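Skenham open day: the cloth handling bench

Posted in April

Hemholm opened its Skenham workshop to the public for an afternoon and I went mainly for the textile bench. The machining cells were running too, but I have seen enough machining cells.

The bench is run by Anwara Dissanayake, with Afroza Patwary on the software side. Their project is called Dunix. The arm picks up garments and sorts them into containers, with a small camera at the wrist. I asked why the camera sits so close to the fingers. Dissanayake's answer was that an overhead view is fine for finding a pile and poor for choosing a grasp point, as the top layer hides its own edges. The cost is blur whenever the wrist is moving. They slow the arm for the last part of the approach and accept the longer cycle.

Patwary had the logs open on a second screen. The current grasp model was trained on 2,942 attempts, of which 1,412 were on knits. Knits stretch on lift, so a grasp that looks centred at floor level can be well off centre once the weight comes on. Wovens behave better. Another 245 attempts were thrown out for bad force readings after a connector worked loose.

The demonstration ran to five garments per round, dropped by hand wherever the visitor liked. I dropped mine in a heap. Folds are the difficult part. A deep crease and a neck opening give much the same dark patch to the camera, and the grasp planner has to treat both as candidates.
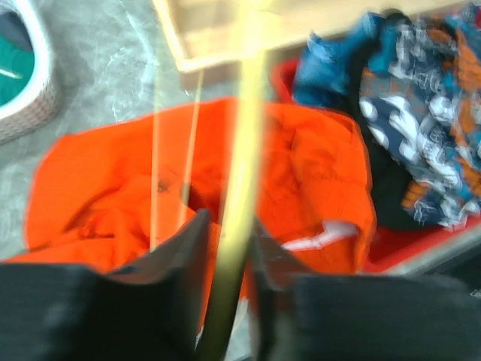 Finger geometry came up as well. The tips are narrow and angled, with the bulk of the body set back. I asked about suction and was told it had been tried on an Amarasinghe test rig and dropped, with air leaking through anything loosely woven.

I would have liked a failure rate by fabric type. Patwary said the split exists but the categories were changed partway through and need relabelling. She has my email address.

Parking is at the rear, off the lane. The front gate was locked.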